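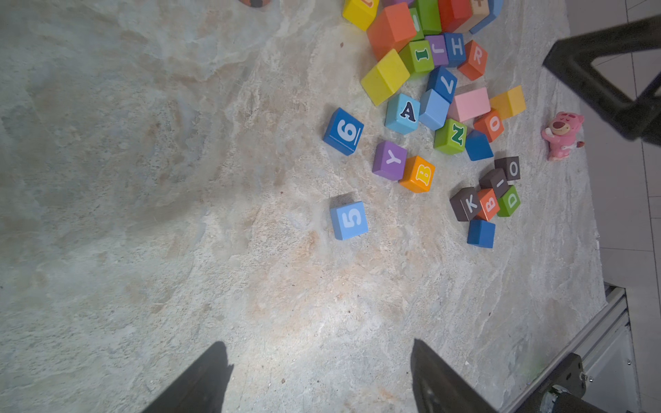
Cubos de letras y números junto a piezas rectangulares de distintos colores.

Hisalley presenta Rakance, un juego de bloques de madera para formar palabras sobre la mesa

Fetthorpe, 3 de julio. Hisalley pone a la venta Rakance, un conjunto de 74 bloques de madera pensado para que niños y niñas a partir de 5 años compongan palabras cortas copiándolas de una pizarra. El juego llega a las tiendas de Fetthorpe y a la página de la empresa, y se entrega en una caja con tapa que sirve también para guardar las piezas.

El conjunto combina cubos con letras mayúsculas, cubos con números, signos de cálculo y piezas rectangulares sin letra. Los colores no siguen un código: dos letras que suelen aparecer juntas pueden ser del mismo tono o de tonos muy distintos. Hisalley ha mantenido este criterio tras las pruebas de mayo, en las que los grupos que trabajaban con vocales de un solo color tendían a buscar el color antes que la letra.

La dinámica es sencilla. Un adulto escribe una palabra en la pizarra, los bloques se esparcen sobre la mesa y quien juega localiza las letras y las coloca en fila. Las primeras palabras de la guía tienen cuatro letras y ninguna se repite dentro de la misma palabra. Más adelante se pasa a términos de cinco y seis letras, y los cubos de números se reservan para las actividades de cálculo del segundo cuaderno.

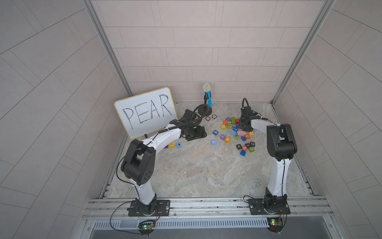

Texto: Departamento de Comunicación de Hisalley
Responsable de prensa y contenidos

La guía se publica en español y en inglés. En la edición inglesa, una de las primeras palabras propuestas es PEAR («pera»), escrita a mano y en mayúsculas en una pizarra pequeña de marco amarillo que se apoya en vertical al fondo de la mesa. La empresa recomienda escribir con trazo grande y dejar la pizarra a la vista durante todo el ejercicio. La pizarra no está incluida en la caja y puede sustituirse por una hoja de papel.

Las sesiones descritas en la guía duran 20 minutos. Se pueden hacer en solitario o por parejas; en el segundo caso, una persona lee la palabra en voz alta y la otra busca los bloques. Un micrófono de juguete puede servir para marcar el turno de lectura, una variante que aparece en el apartado de actividades de grupo.

El desarrollo de Rakance ha corrido a cargo de Won, el taller de diseño que colabora con Hisalley en su línea de material educativo. Won ha preparado varios estilos de letra para los cubos, algunos con remates y contorno blanco, de modo que los niños se acostumbren a reconocer una misma letra con formas diferentes.

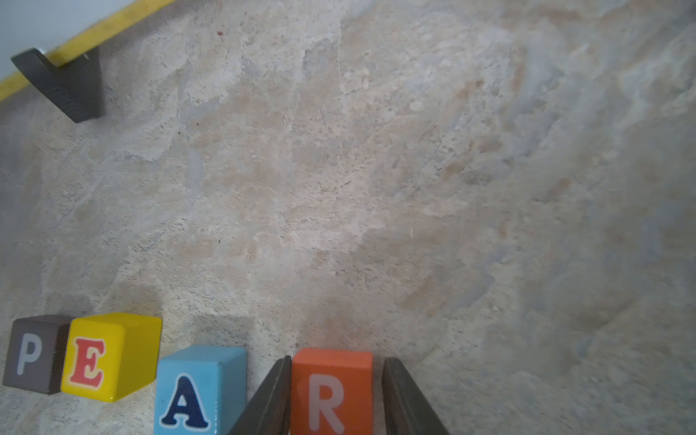 La palabra PEAR, con la P en un bloque marrón oscuro, la E en amarillo, la A en azul celeste y la R en naranja.

No es necesario que los bloques queden perfectamente alineados. La guía da por válida cualquier palabra que se lea de izquierda a derecha, aunque haya separación entre las letras o algún cubo esté girado. Para las superficies con vetas o dibujo se aconseja dejar libre una franja ancha delante de quien juega y amontonar el resto de las piezas al otro lado.

La primera tirada es de 1370 cajas. Los centros escolares pueden reservar ejemplares a través del formulario de pedidos de Hisalley e indicar en él el idioma de la guía. El segundo cuaderno de actividades se vende por separado.

Sobre Hisalley
Hisalley diseña y distribuye juegos y material didáctico para educación infantil y primaria. Tiene su sede en Fetthorpe.

Contacto para medios
Departamento de Comunicación, Hisalley, Fetthorpe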